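The Kitchen That Does Not Exist

How a small group teaches robots to put things away, one made-up counter at a time

By the staff of the Rukbridge Review
31 July 2021

When I visited the Cinden group in Rukbridge, I expected noise. I had imagined motors, maybe a smell of warm plastic, and people jumping away from moving arms. What I found was a long desk, a few monitors and a kettle. The kitchen I came to see was inside the computers.

The group works on a question which sounds easy. If a robot learned to pick up a plate in one kitchen, can it do the same in a kitchen it never met? For a person this is no question at all. We visit a friend, we look for the sink, we find it. For a robot trained by the usual way, a different counter or a different light can be enough to make it fail completely.

Their answer is a program called Lirkon, which builds kitchens. It takes a basic room with a counter, a sink and cabinets, and then it places objects in it. Each time the objects are different, or they are in different places. The robot has to finish a short task, and then the room is built again with another arrangement. In this manner the group can run 1,455 arrangements in one night, and in the morning nobody has to wash anything. 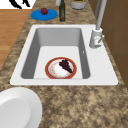
Grapes in the sink

I asked why there would be a plate with grapes at the bottom of a sink. The answer was that the program does not know what is normal in a house, and the group prefers to keep it so. If the plate stood always on the counter, the robot would learn that plates stand on counters. It would then reach for the counter even when the plate is somewhere else. A sink is also a hard place for reaching. The walls slope, the hand has to come from the top, and the faucet stands in the way.

The earlier version of the method, which they call Thevar, did not treat the sink in any special way. It copied demonstrations made by a person who controlled the simulated hands. There were 150 of these demonstrations, and they were good ones. But a person is clever and avoids trouble without thinking. The person never hit the faucet, so the robot never learned how to come back after hitting it. When it made a small mistake, it was suddenly in a situation for which it had no lesson, and the next mistake was bigger.

The new version adds these missing lessons. The program takes a good demonstration, stops it at a random moment, and moves one hand or one object a little bit to the wrong side. Then the robot must find the way back to the good path. The group calls this "nudging". Each demonstration is nudged 20 times, and only the attempts which end well are kept for training. It is not a new idea in the field, and they told me so before I could ask. Their part of the work is in choosing when to nudge. Most of the moments in a task are boring, and a nudge there teaches very little. So Lirkon looks for the moments just before a contact, when a finger is near to a plate or to an edge, and it puts most of the nudges there.

Two hands, many surprises

The hardest tasks use both hands. One hand has to do something useful while the other hand does not disturb it, and this is more difficult than it sounds. In the older version, the hand without a job often drifted to strange places, and it sometimes blocked the view of the hand which was working.

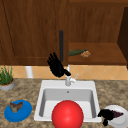
Waiting is a skill which the group had to teach separately. They found that a robot needs to be told what a resting hand should do, in the same way as it is told what a busy hand should do. I watched several attempts on the monitor. At one moment a black hand was at the plate beside the sink, its fingers close together at the left edge, while the other one hung in the air over the faucet with its fingers spread. A hand in the air like this is now given a small cost for each unnecessary movement, and the robot slowly learns to keep it quiet. The cost must be small. When it was too big, the robot decided that the best thing was to do nothing with both hands.

I liked this detail very much, and I recognized myself in it.

The objects also bring surprises. The physics in the program is simplified, and a light thing can behave as if it had no weight. In May the group lost many days to a fault which made round objects slide away at the first touch. The robot learned to catch them by pressing them against a wall, with impressive speed. Then the fault was repaired, and this beautiful skill was worth nothing.

What about a real kitchen?

This is the question that every visitor asks, and the group does not hide from it. Until now, they have tried the method in 3 real kitchens. The reaching went well. The holding was worse, mainly with soft food, which changes its shape in the hand. A simulated grape does not burst. They are now looking for a way to include soft objects without making the program too slow to run overnight.

Before I left, they let me control the hands myself. I tried to lift a plate out of the sink, and I hit the faucet at the first attempt. They asked if they could keep the recording.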